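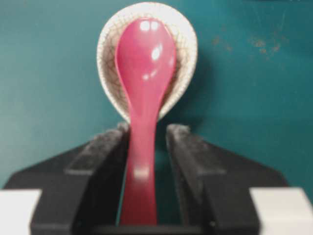
Materials Desk, Prolara Quarterly

The Long Life of a Cheap Spoon

A plastic spoon leaves the mold in a few seconds and may stay in a kitchen drawer for fifteen years. Very little of the design work that goes into it concerns its shape. Spoon geometry was settled long before injection molding, and a bowl of a given volume on a handle of a given length leaves limited room for invention. Most of the engineering goes into the resin, the pigment, and the gate location, which is the point where molten plastic enters the cavity.

The gate comes first because it decides where the part will be weak. On a spoon the usual choices are the end of the handle or the underside, near the neck. Gating at the handle end hides the mark in a place the user rarely looks at, but the melt then has to travel the full length of a narrow section before it reaches the bowl. By that time the front of the flow has cooled. If the mold is run too cold, the bowl fills late and packs poorly, and the rim shows a faint waviness. Gating near the neck fills both ends evenly and leaves a small raised scar that somebody has to trim.

The plant at Korville runs both layouts. Its older tools gate at the handle end and its newer ones gate near the neck, and the reason for the change was breakage. A spoon is a cantilever. When it is pushed into something stiff, such as cold ice cream, the bending load peaks close to where the handle meets the bowl. Polymer chains line up with the direction of flow, and a part is stronger along that line than across it. Moving the gate altered the orientation at the neck, and the returns file got thinner.

Resin choice is a compromise among stiffness, heat, and price. Polystyrene is stiff, takes a high gloss, and snaps. Polypropylene bends, survives a dishwasher, and has a waxy surface that no amount of mold polish fully corrects. Melamine is hard and glossy, feels close to ceramic in the hand, and cannot be remelted, so every rejected part is waste. Copolyesters sit between these groups and cost more than most buyers of picnic goods will pay.

Gloss deserves a note of its own. A shiny part is a copy of a shiny mold. The steel is ground, stoned, and then polished with progressively finer diamond paste, and any scratch left in it will be reproduced on each part that follows. Korville repolishes a cavity after 60 production days, or sooner if the inspection lamp shows haze. The lamp is a bare tube above a black cloth. The inspector turns the part under it and watches the edge of the reflection. A clean edge passes. A fuzzy one means the steel is worn, the melt was cold, or the vents are clogged.

Color is the least understood part of the process outside the trade. Pigment arrives as masterbatch, which is a concentrate of color in a carrier resin, sold as pellets. It is metered into the hopper at a low percentage of the total weight. Strong reds and pinks are the difficult ones. Several of the organic pigments that give a clean, saturated pink also act as nucleating agents in polypropylene. They cause the plastic to crystallize earlier and shrink more, and the shrinkage differs along and across the flow. The result is a spoon that matches the color chip and rocks when it is set down on a flat table.

Bunting, which supplies masterbatch to small molders, lists 285 standard colors. Its technical sheets grade each one for warpage on a scale from 1 to 4. Most of the whites and grays are rated 1. Some of the blues and greens and a good part of the pink range are rated 3 or 4. A molder who wants a set in mixed colors from a single tool therefore has to tune the cooling time to the worst pigment in the set and accept a slower cycle on all the others, or else change the settings at each color change and live with the scrap in between.

Color changes are slow for another reason. The screw and barrel hold old material in dead spots, and a purge only drives it out gradually. Going from light to dark is quick. Going from dark to light can take most of a shift, and the first parts off the tool carry streaks. Planners schedule the year so that the machine drifts from white through yellow and orange into red, and then to the darker shades, before a full strip-down returns it to white. At Korville that strip-down falls in September, when the outdoor season is over and orders are low.

Wear in the home follows a fairly regular course. The rim of the bowl goes first, from scraping. The gloss goes next, on the convex side, where the spoon rests and where a dishwasher rack touches it. Detergent is alkaline and the drying phase is hot, and the two together attack the surface layer. The color usually outlasts the shine, although cheaper pinks fade toward salmon if they are stored near a window.

The standard bench test at Umov, a contract laboratory, is a simple one. Samples are clamped at the handle, and a weight is applied at the tip of the bowl and released. The counter stops when the neck cracks or when the permanent bend passes a set limit. In the most recent run that Umov shared with this magazine, the median polypropylene sample reached 2,447 cycles. The polystyrene samples were taken off the chart, as most had broken during clamping.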